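Print this thread | E-mail this thread

Rear head restraints and whiplash scores, do you go by them?

gravelshoulder
Shopping for a used compact wagon to replace ours. I've narrowed it down to the Tandbridge wagon and the Veltham hatch. The Tandbridge did better in the front and side tests, but it was marked down for whiplash protection in the back seat. The Veltham is weaker in the side test and fine on whiplash. My kids are tall and ride in back every day, no boosters anymore. Would you let the rear whiplash result decide it?

two_door_ned
No. Side impact matters more to me. Rear whiplash is an injury from getting hit from behind at fairly low speed. It hurts and it can hang around for months, but people walk away from it. A bad side hit is different. Buy the Tandbridge.

Kestrel_88
I'd look at why it lost the points first. On a lot of wagons the rear head restraints are small and drop down into the seatback so the driver can see out. They get tested in the lowest position they can be used in. If your kids pull them up, you may get a better result than the score shows. If they don't lock in the raised position, then it's a real problem.

gravelshoulder
They lock. I tried them at the dealer. There's a click at two heights, and at the top one it comes level with the top of my older one's ears. The middle seat has a tiny one that only comes up a little.

Kestrel_88
Top of the ears is okay. Top of the head is better. Check the gap too. You want the back of the head close to the restraint when they sit the way they normally sit. If they slouch forward over a phone it won't matter what you buy.

marshroad
I'll disagree with two_door_ned. "People walk away from it" is easy to say. I was stopped at a light in November and got hit from behind by a pickup. The police report put it at 17 mph. My car was driven home. I was in physical therapy until spring and I still can't back down a long driveway without turning my whole upper body. My restraint was all the way down because I had never touched it.

two_door_ned
Sorry to hear that, and I mean it. But you were in the front seat, and the question is about the back. Also your restraint was down. That's an adjustment problem and you can fix it in any car for free.

marshroad
You can fix it if the car lets you. The middle one in the Tandbridge doesn't go high enough for an adult or a tall kid. With three in back somebody is sitting there.

gravelshoulder
We have two kids, so the middle is usually for bags. Once in a while there's a friend along.

two_door_ned
Then put the shortest one in the middle.

oilpan_west
Does anyone know if the score covers the facelift car? I thought they changed the rear seat partway through. My parts book shows two numbers for the outer restraint. The early post is 169 mm and the later one is longer, but I don't have the figure for it.

Kestrel_88
The test was on the early car. I haven't seen a retest. If the later posts fit the early seat that would be worth knowing, but I wouldn't drill or force anything. The guide sleeves are part of how it holds.

oilpan_west
Sleeves have a different number too. So probably no.

gravelshoulder
The one I looked at is an early car with 102 thousand miles on it. The Landport lot has a later one for more money. Maybe I should look at that one before I decide.

two_door_ned
Check the tires and the rear brakes before you worry about the posts. At that mileage the rear calipers on those stick, and the handbrake side goes first. I'd pay more attention to that than to a half point on a chart.

marshroad
He can check both. They're on the same car.

pallas_wagon
We own the early Tandbridge and had the same question. We took ours to Dvořáček, the seat and trim shop on the river side of Landport, to ask about the middle restraint. They wouldn't modify it and said they wouldn't put a taller one from another car on it either. They charged me 100 for cleaning the outer sleeves and replacing one worn catch, and it holds at the top now. Before that it slid down whenever someone leaned on it. So whoever buys one of these, push down hard on each restraint in the raised position. Mine clicked fine and still dropped.

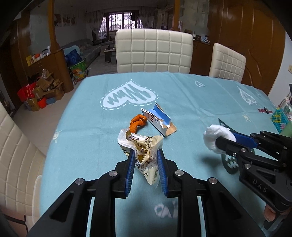
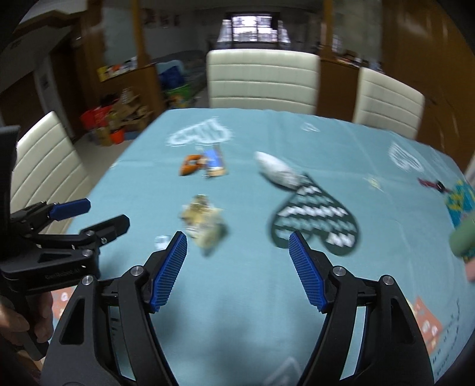

The catch is a small spring piece inside the sleeve on the driver's side of each restraint. You can't see it without pulling the restraint out. If it's worn the notch on the post doesn't seat all the way. The shop said the part is the same left and right, and it took them less than an hour.

gravelshoulder
Thanks, I only listened for the click and didn't lean on it. I'll go back Saturday and do that on the early one, then drive over and look at the later one.

Kestrel_88
Fold the seat down and back up while you're there and then try it again. If the seatback latch has play in it, that moves the restraint back too.

marshroad
And set your own while you're at it. Most people in this thread probably haven't.

two_door_ned
Mine's up. I still say buy on the side impact result.

oilpan_west
If you get a look at the later car, could you measure the post for me? Base of the pad to the bottom end, restraint out of the seat.

gravelshoulder
Will do if the salesman lets me pull it.

Print this thread | E-mail this thread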